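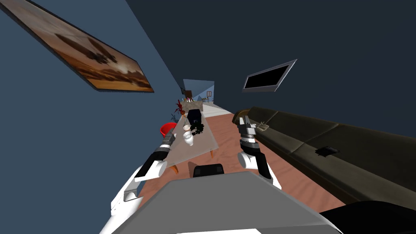
Candela Cabello writes that her office in Villanueva has no boiler and no vehicles of its own, and she wants to know if a greenhouse gas inventory would have anything in it besides the electric bill. Yes, it would. A small rented office usually has more in it than people expect, and most of the work is finding the paper. The steps below are the ones we use at Standon for offices of this size. You need a spreadsheet, access to the bills and a few free afternoons.

How to do a first greenhouse gas inventory for a small office

Last updated 21/05/2026

What you need before you start

Utility bills for a full year
The lease, with the part that says who pays for heating and cooling
Travel receipts or an export from the booking system
A table of emission factors for your country and the year you are reporting

Emission factors are the numbers that turn a unit of activity (a kilowatt-hour, a gallon, a passenger mile) into an amount of carbon dioxide equivalent. Most national governments publish a set and revise it regularly. Download the file and save a copy with your inventory. Links move and tables get replaced, and in a few years someone will ask which version you used.

Step 1. Pick the year

Use a calendar year unless your accounts run on a different one. If your fiscal year starts in August, it is fine to start the inventory in August too. What matters is that you keep the same 12 months every time after that.

Avoid a year in which you moved or were closed for a long stretch. The first inventory usually becomes the base year, and everything later gets compared with it.

Step 2. Draw the boundary

Write down which sites and activities are in. For one office this takes a paragraph. For several, list each address.

You also have to choose between counting what you own and counting what you control. Offices that rent nearly always go with operational control: if you set the thermostat and pay the bill, it is yours. Write the choice down in the first tab of the spreadsheet.

Step 3. Sort the sources into scopes

Scope 1 is what you burn or leak yourself. Gas heating, company cars and refrigerant from air conditioners you control all go here. An all-electric office may still have a line for refrigerant.

Scope 2 is energy you buy: electricity, and in some buildings steam, hot water or chilled water.

Scope 3 is everything else that happens because of your work. Business travel, commuting, waste, purchased goods and deliveries are the usual lines for an office. You do not have to do all of them the first year. Travel and commuting are a good place to start, and the rest can be listed as "not yet measured." Leave those lines in the table so that readers can see the gap.

Step 4. Collect the activity data

Enter quantities, not dollars, wherever the bill gives you both. Keep the units exactly as printed and convert in a separate column.

Check the dates on the first and last bills. Billing periods rarely line up with the month, so you will need to split those two bills by days. Mark any estimated meter readings.

If the landlord pays for power, ask for the building total and your share of the floor area, then multiply. It is a rough method but an accepted one. Florencio Salcedo did the Bevero office this way and had to wait 6 weeks for the building figures, so send that request first.

For commuting, a survey of five questions is enough: home distance, usual mode, days per week in the office, whether the car is shared, and fuel type. Longer surveys get fewer answers.

Step 5. Do the multiplication

Activity times factor equals emissions. Put each source on its own row with these columns:

Source
Scope
Quantity
Unit
Factor
Factor source and year
Result in kg CO2e
Notes

A worked line, with a made-up factor to keep it simple: 200 kWh at 0.5 kg CO2e per kWh gives 100 kg CO2e. Divide by 1,000 if you want metric tons.

The most common mistake is a unit mismatch — therms entered against a factor for kilowatt-hours, or miles against kilometers. Go down the unit column once with nothing else in mind.

For electricity, some standards ask for two results. The location-based one uses the average for your grid. The market-based one uses the factor for the contract you have. Report both if you can, side by side, and never add them together.

Step 6. Check it

Compare each month with the one before. A jump may be real (a cold spell, a new server) or it may be a bill entered twice. Then have someone who did not build the spreadsheet recalculate three rows by hand from the original bills. At Clenero this turned up a gas bill that belonged to the tenant upstairs.

Step 7. Write the cover note

One page is plenty. State the year, the boundary, the factors used, what was left out and how any missing data was filled in. Give the totals by scope before the overall total.

Save the spreadsheet, the bills and the factor table in one folder, and make it read-only. If you find an error later, correct it in a new copy and add a dated line to the note saying what changed.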